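Looking After a Wooden Table

A solid wood table will take daily meals, homework and the odd spilled glass for decades if the finish is kept up. Most of the damage people bring to a repair shop started as something small: a ring left by a glass, a loose leg that was never tightened, a top that dried out next to a radiator. The tips on this page cover the ordinary jobs, in the order you are likely to need them.

Find out what finish you have

Before you clean, oil or sand anything, work out what is on the surface. Turn the table over or pick a spot under the edge of the top, and put a drop of water on it. If the drop stays beaded after ten minutes, the wood is sealed with varnish, lacquer or polyurethane. If it soaks in and leaves a darker patch, the wood is oiled, waxed or bare.

To tell varnish from lacquer, rub the same hidden spot with a cotton swab dipped in denatured alcohol. Shellac softens and turns sticky. Lacquer is mostly unaffected by alcohol but will soften with lacquer thinner. If neither does anything, you probably have polyurethane or a factory finish.

Write the answer on a piece of masking tape and stick it to the underside of the table. You will want it again in a few years, and so will whoever has the table after you.

Everyday cleaning

Wipe the top with a damp cloth, wrung out well, and follow with a dry one. Go with the grain. A few drops of dish soap in a bowl of lukewarm water will handle grease. Rinse the cloth, wipe again, and dry.

Skip the following on any wood top: window cleaner, bleach wipes, melamine sponges and undiluted vinegar. Melamine sponges are a very fine abrasive and will leave a dull patch on a glossy finish. Vinegar can etch some older finishes.

Silicone spray polishes make a top look good for a day or two, but the silicone gets into scratches and causes trouble when you refinish. New varnish pulls away from it in small craters. If a table has been sprayed for years, wipe it down with mineral spirits before you put anything new on it, changing the rag often.

Crumbs in the joint between two leaves come out with an old toothbrush or a wooden skewer. A knife will do it too, but it will also take a splinter off the edge sooner or later.

White rings and dark rings

A white ring means moisture is trapped in the finish. It has not reached the wood, and it can usually be fixed without sanding. Try these in order, starting with the mildest:

Leave it alone for two days. Fresh rings often fade by themselves.

Lay a clean cotton cloth over the ring and press with a dry iron on the lowest setting for a few seconds. Lift, check, and repeat. Keep the iron moving.

Rub with a little petroleum jelly, leave it overnight, and wipe it off in the morning.

A dark ring means water has reached the wood, and usually that it has reacted with iron or with the tannin in oak. You have to remove the finish over the stain and treat the wood with oxalic acid, sold as wood bleach. Wear gloves and eye protection, follow the directions on the package, and treat the whole top. If you bleach only the stain, you end up with a pale ring in place of a dark one.
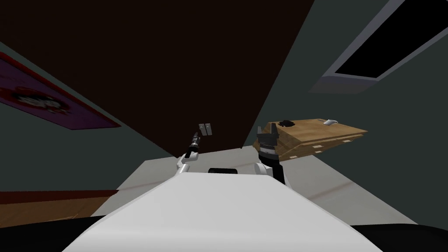

How often should an oiled table be re-oiled?

Twice a year is enough for most kitchens, and once a year for a table that sees only light use. Do the water drop test in the middle of the top. If the drop soaks in within a minute or two, it is time.

Oiling a top

Clean the table the evening before and let it dry overnight. April is a good month for it in most places, when you can have the windows open and the heat is off.

If the surface feels rough, sand lightly by hand with 220-grit paper, then 320. For a very smooth top, finish with 400. Going finer than that closes the grain and the oil does not sink in as well. Vacuum the dust and wipe with a cloth barely dampened with mineral spirits.

Pour a small amount of oil in the middle and spread it with a lint-free cloth. Keep the coat thin. After fifteen minutes, wipe off everything that has not soaked in. Oil left standing on the surface turns gummy, and then it has to be scraped off. Let the table dry for a day and put on coat number 2 the same way.

Boiled linseed oil, tung oil and hardwax oil all work. Linseed yellows the most with age. Tung takes the longest to dry. Hardwax oil costs more per can, but it stands up better to hot dishes and red wine. Olive oil and other cooking oils never harden and will go rancid.

Oily rags can catch fire on their own when bunched up. Spread them flat outdoors on something that won't burn until they are stiff, or put them in a metal can of water with a lid. Do this right away, before you wash your hands or answer the phone.

Scratches and dents

Fine scratches in an oiled top disappear with a bit of oil and a gray abrasive pad. On a varnished top, use a wax filler stick in a shade slightly darker than the wood. Warm it in your hand, rub it across the scratch, and buff off the extra with a plastic card.

Dents are crushed fibers, and steam will bring many of them back. On oiled or bare wood, put a few drops of water in the dent, let it sit for five minutes, cover with a damp cloth and touch the tip of a hot iron to the spot. It may take several tries. Let the wood dry fully before you sand. On a varnished top the steam can cloud the finish, so it is often better to live with the dent.

Gouges where wood is missing need filler. Epoxy filler is the strongest, but it does not take stain, so tint it while you mix it.

Wobbly legs

First make sure it is the table that wobbles and not the floor. Turn the table a quarter turn. If the wobble moves to another leg, the floor is uneven and a felt pad will solve it.

Most tables made in the past fifty years have legs bolted to a corner bracket. Tighten the nuts with the table upside down on a blanket. If a bolt spins without tightening, the threaded end in the leg has stripped. Take it out, fill the hole with a glued dowel, let it cure overnight, and drill a new pilot hole.

Glued joints are slower work. Old hide glue softens with warm water and can be scraped out. Yellow glue mostly has to come off with a chisel. New glue will not hold over old, so clean both surfaces to bare wood. Clamp the joint snugly, check that the leg is square, and leave it for 24 hours.

Heat, sun and dry air

Wood shrinks across the grain in dry air and swells in damp air. A wide top can move a good eighth of an inch between seasons. Screws that hold it to the base should sit in slotted holes or metal clips so it can move. If yours are screwed tight through plain holes and the top has started to crack, lengthen the holes with a round file.

Keep the table a couple of feet from radiators and heating vents. Indoor humidity of 44 percent suits most furniture well, and a cheap gauge on a shelf will tell you how far off you are.

Sunlight bleaches walnut and darkens cherry. Move the fruit bowl and the placemats now and then or you will find their outlines later. If your table has extension leaves, leave them in for a few weeks each year so they change color along with the rest.

When to pay for the work

Veneer that has lifted over a large area, a top with a full-length crack, and anything with old French polish are jobs for a furniture repair shop. Get a written estimate. A full strip and refinish on a large dining table can run to $2,000, and a plain pine table is rarely worth that. Ask whether pickup and delivery are included, and ask which finish they plan to use so you can update the tape on the underside.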